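What the Arm Costs After You've Bought the Arm
Speaker notes, equipment planning session, Mojtaba Rezaei

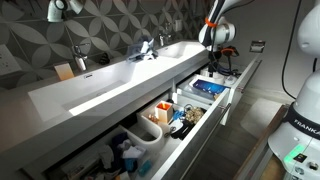 Slide 1. Bathroom drawers at the Pikden unit, gripper in the upper one.

Leave the slide up while people sit down. Say hi, thank Floarea for the room.

OK so I run the budget side of Pikden, which means I'm the person who gets the email when somebody wants a second arm. I'm going to talk about money for the whole slot, and if you came for grasp planning, Magdy is on after the break and he's much better at it than me!

Start with the picture. Ask the room what they'd put on the purchase order. They'll say the arm, the gripper, maybe the base. Let them go for a minute. Then point at the vanity. Double sink, two faucets, tile on the wall, drawers with handles that open. All of that had to be on a budget line somewhere, and in our first draft it was under "misc." (pause, people usually groan)

Then the stuff in the drawers. Scissors, a white plastic organizer, that big heap of cloth on the left. It's cheap, sure, but somebody has to buy it and replace it and put it back between runs, and that's hours. We planned 16 hours a month for resets and used 46 in October. If you write down one number from me, write down that one.

Slide 2. The quote

We had two quotes, one through Kodex and one through Coman. Kodex came in lower and I was all ready to sign. Mulugeta asked whether mounting was included. It wasn't. Neither was training. Once I added those back in they were close enough that delivery time decided it, and we went with Coman.

Tell the forklift story only if we're running early.

Slide 3. Room costs

Walk through in this order: power, floor, cabling, network. Don't linger on network, I always do.
Cables especially. Look back at slide 1 if anyone asks, there's one running down behind the robot body and more hanging off the wrist. We budgeted for none of the spares. We now keep a line for them and I top it up every quarter.
Floor space: measure with the drawers open. I measured with them closed, and then we paid to move the platform.

Slide 4. Spares and service

We set aside 696 dollars for small parts in the first year and thought that was generous. Ha. Relu has the real list and says he'll share it, so grab him.
Service contract: read the response time, then read what counts as a response. Ours was a phone call.

Slide 5. Timeline

From signed order to first useful run was 26 weeks for us. I'd told my boss half that. Building the bathroom took longer than getting the robot, mostly waiting on the countertop, and I had people on payroll with nothing to plug in. Order the furniture first, please, I'm begging you.

Last thing, the Lollow spreadsheet template is free to copy. Change the currency cell before you type anything or it rounds funny. Questions, then break.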